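In Praise of the Slow Letter

My aunt kept every letter she was ever sent in two hatboxes under the guest bed, and when we cleared her house last November it took me four evenings to get through them, because of course I sat down on the carpet and read the things instead of sorting them. I had meant to be quick about it. I had a list, and a rented van, and a cousin waiting on a phone call about the piano. But the first envelope I picked up was from a neighbor who had moved to Moffat and wanted my aunt to know, over three close pages, that the new kitchen faced the wrong way and the bread was better than expected, and after that I was lost to the world until supper.

I have been thinking about that neighbor ever since. She wasn't a writer in any grand sense. She repeated herself, she crossed out a whole paragraph about a curtain rail and then wrote it again on the next page, and she ended by saying she had nothing to report. And yet I came away knowing how her mornings went, what she was worried about, and that she missed my aunt a good deal more than she was willing to put down in ink. I have friends I message every day about whom I could not tell you half as much.

Now, I am not going to argue that we should all throw our phones in the river. I like my phone. My sister lives a long way off and I hear about her tomatoes as they ripen, sometimes with a picture, and I wouldn't give that up for a drawer full of stationery. What I would like to argue for is a smaller thing, and I think a reasonable one, and it is that every one of us ought to write a real letter now and again to somebody who isn't expecting it.

The first objection I always hear is that there's no time. I used to say this myself, usually while sitting down. A letter takes me as long as one of those television programs about people looking at houses, and when the program is over I can't remember a single house. The second objection is that there's nothing to say, and to that I can only point to the curtain rail. The person reading doesn't need news. They have plenty of news already, more than is good for them. What they'd like is to spend a little while in your company, hearing about the squirrel and the dentist and the pie that came out wrong.

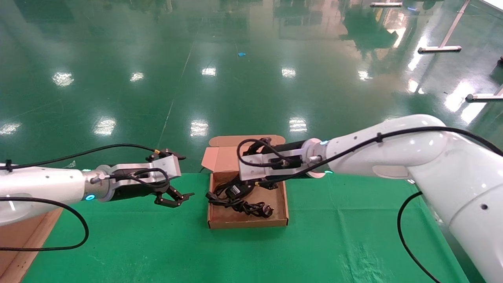 Trullov Writers' Circle – Essays and Opinion

There is also the matter of handwriting, which seems to embarrass people more than it should. Mine is dreadful. It leans over backward as though it were walking into a strong wind, and by the second page it has usually given up on the letter "e" entirely. For years I typed everything out of politeness. Then an old college roommate, to whom I'd scribbled a note in a waiting room with no other choice, wrote back to say that she had known who it was from before she opened it, just from the slope of the address, and that it had made her laugh out loud at the mailbox. I have not typed a letter since.

I will admit that the waiting is hard at first. You drop the thing in the slot and then – silence. No little mark appears to tell you it has been read. A few years ago I wrote to a woman who had rented us a room one summer in Fatolska, to thank her for a plum cake recipe I was still making, and I heard nothing for so long that I decided I'd gotten the street wrong. Her reply came the following spring. She had been saving it, she said, until she had a quiet afternoon to do it properly, and she had corrected my oven temperature in the margin. I can't think of a message I've received on a screen that I was so pleased to have waited for.

And I do think the waiting does us some good. A letter can't be fired off in a temper (well, it can, but you have to find a stamp first, and by then the temper has generally worn off). You have to imagine the other person a week from now, at their own table, and ask yourself what they'd be glad to hear. I find I complain less on paper. I also find I say the tender things more easily, perhaps for the plain reason that I won't be in the room when they're read.

If you'd like to try it, please don't start by buying a lot of nice paper. I did that once, 300 cream-colored sheets from a shop called Dredelar, and they were so handsome that I was afraid to spoil them and wrote to no one for a year. Use the pad by the telephone. Use the back of something. Pick the person who came to mind a moment ago while you were reading this, the one you keep meaning to call, and tell them what you had for lunch and what you can see out the window.

The hatboxes are under my own guest bed now. I wrote to the neighbor's old address in Moffat, not knowing whether she was still there, and told her that her letters had been kept, every one, and that I'd enjoyed the bit about the bread. I haven't had an answer yet. I check the mail a little earlier than I used to, and in the meantime I owe my sister four pages about the piano.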